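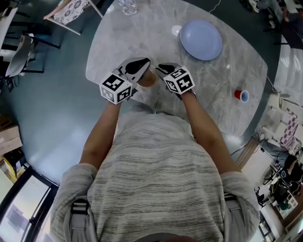
Pad shape matters more than grip force when the object is a thin-walled cup, Szekeres told partners in the Trundness project at the close of the first round of gripper trials, and future rounds should be planned on that basis.

The trials, held at the Wullgate site in September, compared five pad designs for hand-mounted and hand-held grippers. Operators wore or held the devices and carried out a fixed set of tabletop tasks with ordinary household items. A total of 461 attempts were entered in the shared record, against a target of 500. The shortfall was due to a delay in recalibrating the marker tracking on one set of devices, which held up work for most of an afternoon.

Of the attempts recorded, 268 involved cups. Londa, which is responsible for the scoring, rated each attempt on whether the object was lifted, whether it stayed level and whether it was set down within the marked area. Curved pads received the highest scores for cups. Results for plates were closer, and the project has decided not to rank the designs on that task until more attempts are available.
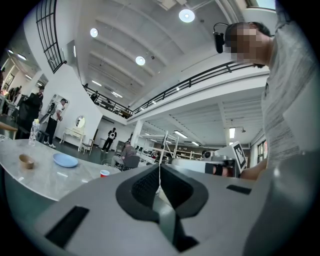 Hand-held gripper with V-shaped jaw pad at the Wullgate trials.

Partners also reviewed the camera arrangement. Views from the gripper and from the operator's head were both kept for the first round. Londa has asked that the two be started from a single controller in the next round, as matching the recordings by hand took longer than the project plan allowed. Szekeres will supply a revised controller setting and a short written procedure for operators.

The pad designs will not be changed before the second round, which will use the same objects and the same scoring sheet. A summary of the first round will be sent to all partners once the scores have been checked a second time. Requests for the full attempt record should be addressed to the Trundness project office.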